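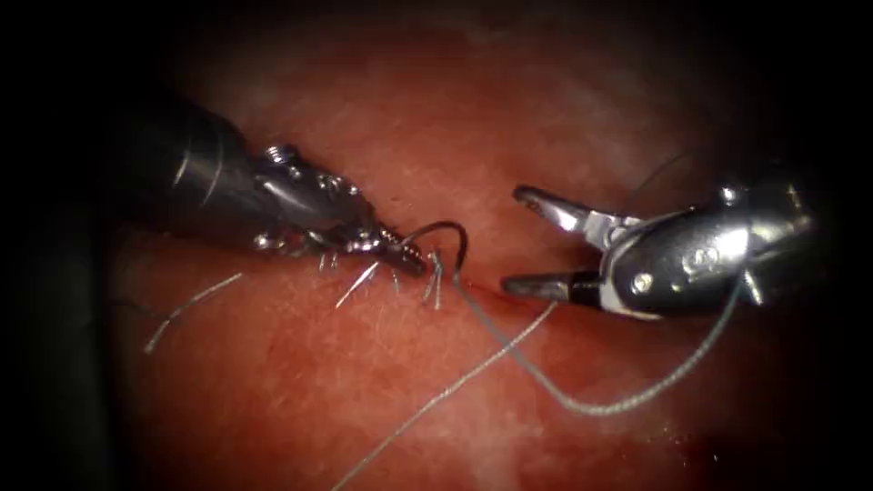 Progress report to the Trulmont Fund
Suturing practice at Ukcombe, first half of the grant
Feb 5, 2020

Hello all, and thanks for being patient while I got this together. I had meant to send it before the new year, but the practice sessions were going so well that I kept wanting to add one more week of notes (and then the room had its floor done, so there went another fortnight).

The short version is that we're on track. You gave us the money to build up a proper course in closing tissue, from the first bite of the needle to the last knot, and the first half is up and running. We've done 60 sessions since November and everyone who signed up at the start is still with us, which I'm really pleased about!

Most of the time has gone on knots. I know that sounds dull on paper, but it's where the trainees wanted help. Passing a curved needle through is something they pick up fairly quickly once they stop pushing and start turning. Tying off neatly, cutting the tails to a sensible length and then moving along the line to do it all over again — that takes hours. Three short cut ends standing up from the red tissue, a loose grey thread lying off to the left, and the grasper on the right with its jaws wide open.

We changed our minds about tail length halfway through. The Tetach workbook we started with wanted them very short, and people kept trimming too close to the knot and having to start again. We now let beginners leave a bit more and bring it down as they get steadier. I've rewritten that page and will send you a copy with the next lot of handouts.

Money next. The thread budget was too small, and that was my sum, so sorry. I'd allowed for 200 packs and we were into the last box well before the half-way point. Nedeljković, our supplier, let us have another 500 at the bulk price, and I've covered it from the travel line, where there was plenty left because we held both of the open days here at Ukcombe. So no extra is being asked for, but the two lines will look odd when you see the spreadsheet. Needles are fine. Gloves are fine. The new lamp cost less than the quote.

Still to do: the continuous stitch module, which is written but hasn't been tried on anyone yet, and the marking sheet. The marking sheet is a bit of a sore point. Version 2 is better than the first but it still gives nearly everybody the same score, and I'd like to be able to tell a tidy line from a very tidy one. I'm going to strip it back to spacing, tension and tails and see how we get on.

If any of you would like to come and watch a session, please do. Mornings are quieter, and parking is easier before ten.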